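Sipos Grasp Planner

Planning and control software for two-arm cells with multi-fingered hands

Overview | Features | Requirements | Licensing | Support

Sipos is a software package for planning and executing grasps with one or two robot arms. It takes the estimated poses of the objects from your perception system, proposes hand positions and finger shapes, checks them against everything else on the work surface, and sends the resulting motion to your controller. You can use it in simulation only, on hardware only, or move the same task file between both.

The package was first developed in Koltatbridge for our own cell, where two arms share one counter. Most of the design decisions come from this work. Two arms that are close to each other create problems that a one-arm planner does not see, and we did not find a tool which handled fingers and arms in the same planning step. So Sipos plans them together.

What it does

Grasp proposals for multi-fingered hands

Many planners treat the hand as a simple gripper with two jaws and leave the fingers for later. Sipos works with the full joint model of the hand. For each object it produces a list of candidate grasps, up to 500 per request, and ranks them by contact quality, by reachability, and by how much free space the fingers have during the approach. You can change the weight of each of these terms in the task file. The ranking is also available as a plain table, so you can see why one candidate was put before another.

Approach and grasp as separate phases

Each pick is divided into approach, pre-shape, close, and lift. You can stop after any phase, inspect the state, and continue. We use this very often when we prepare a new task, and we recommend you do the same. During the approach phase the fingers are held open at a distance that you set for each object class. A small round object wants a different opening from a long one, and the default values are only a starting point.

Two-arm coordination

When both arms work over the same surface, Sipos reserves space for each of them over time. If the left arm needs a region which the right arm occupies, the planner can wait, can look for another path, or can exchange the order of the two actions. The choice is made by a policy file. Three policies are included: "left first", "right first", and "shortest total time". You may write your own in Python.

Please note that "shortest total time" needs more planning time than the others. For short tasks the difference can be larger than what you win.

Container and surface targets

A place target can be a point, a flat region, or the inside of an open container. For containers, the planner computes a release height from the rim and the inner wall, and it keeps the knuckles outside of the rim where the hand is too big to enter. Wide bowls are usually easy. Narrow and deep containers are difficult for most hands we have tested, and for these it is better to define a drop point above the opening.

Object library

The library Grillalow is included with every license. It contains kitchen and produce models with collision shape, visual mesh, mass range, and friction range. Each model can be scaled and varied, so that the vegetables in one task are not always of the same size. You can import your own meshes, and the import tool will make the collision shape for you. Check this shape before you use it. For thin handles and holes the automatic result is sometimes closed where it should be open.

Working in simulation

Every Sipos license contains the simulation bridge, named Mirnham. It reads the same task file as the hardware bridge and renders the views of all cameras defined in your cell. The renders can be saved together with joint states, contact events, and the planner log, all on the same clock.

Mirnham changes the layout of the work surface between runs if you ask for it. Object position, rotation, surface material, and light are controlled by one seed value, and with the same seed you get the same layout again. This was requested by many users, because a failure that cannot be repeated is very hard to repair.

The kitchen counter task is installed as one of the ready tasks, under the name counter_produce. It is a good first task to run after the installation. Both arms are active, the objects have quite different shapes, and the work surface has enough other items on it to make the collision checking useful. Open it in the viewer, select the top camera, and step through the phases with the space bar.

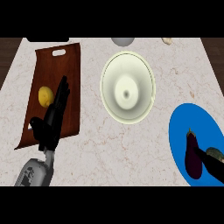
Task counter_produce in Mirnham, top camera. One hand is alongside the lemon on the cutting board and has not gripped it; the second hand reaches over the blue plate to the eggplant.

The viewer can draw the candidate grasps, the reserved space of each arm, and the planned path as layers on top of the render. All layers are off by default. To save renders for training of a perception model, leave them off, otherwise they will be written into the saved file.

A short task file

Task files are plain text. A small example for one pick and place:

task: lemon_to_bowl
arm: left
object: lemon
approach: top_side
stop_after: pre_shape
target: bowl, inside
policy: left_first

With the line stop_after the run pauses before the fingers close. Remove this line to run the complete sequence.

Requirements

Operating system: 64-bit Linux
Memory: 16 GB, 32 GB recommended for two arms
Graphics: a dedicated graphics card is needed for Mirnham; the planner alone runs without one
Arms: 1 or 2, with joint position or joint velocity interface
Hands: two to five fingers, described in URDF
Hand models supplied: 19
Planning interface: Python and C++
Control rate of the hardware bridge: 500 Hz
Default time limit for one plan request: 10 seconds

If your hand is not among the supplied models, you can prepare the description by yourself with the hand wizard. It asks for the fingertip links, the thumb, and the open and closed joint positions. Hands with coupled joints are supported, but the coupling must be written in the description file by hand.

Known limits

Soft and deformable objects are treated as rigid. Bread, leaves, and bags will give plans that look correct and may fail on hardware.

Transparent objects are planned normally if the pose is known. Sipos does not estimate poses by itself, so the result depends on your perception system.

Handing an object from one arm to the other is available as a preview function. It works for long objects with space for two hands. The interface can still change.

Licensing

Lab license: one cell, simulation and hardware, updates included for 2 years.
Simulation license: no hardware bridge, any number of machines inside one group.
Site license: all cells at one address, with direct support from the developers.

A trial of the simulation license is valid for 10 weeks and has the full object library. The task files which you create during the trial stay usable after you buy a license of any type.

Support

Documentation is installed together with the package and is also available on the download page. For questions on installation, please attach the file sipos_report.txt, which is written by the command sipos report. Without this file we have to ask for the same information by mail, and the answer takes longer. The next update is planned for August and will contain new bowl and plate models for Grillalow, and a faster collision check for hands near the rim of a container.

Request a trial | Download data sheet | Contact sales in Koltatbridge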